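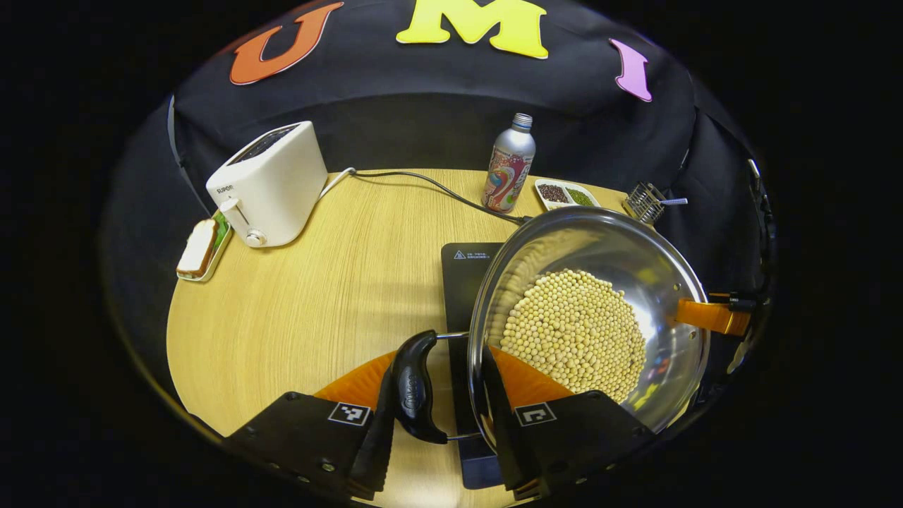 Home Feeding Fencing Handling Dairy Contact

Search products Go

Drovanari 500 Calf Creep Feeder
Jan 4, 2019 | Krisztina Vida

The Drovanari 500 holds 500 kg of nuts or rolled barley and feeds from both sides. The barrier bars adjust to three widths, so calves can get in while the cows stay out. Galvanised throughout, with a hinged rain lid and a rear drawbar for moving between paddocks.

Fork pockets are fitted as standard. Skids or wheels, please say which when ordering.

Collection from the Mostthorpe yard, or delivery by arrangement. Spare bars and lid hinges are kept in stock. Ask for Orest Tkachenko at the parts counter.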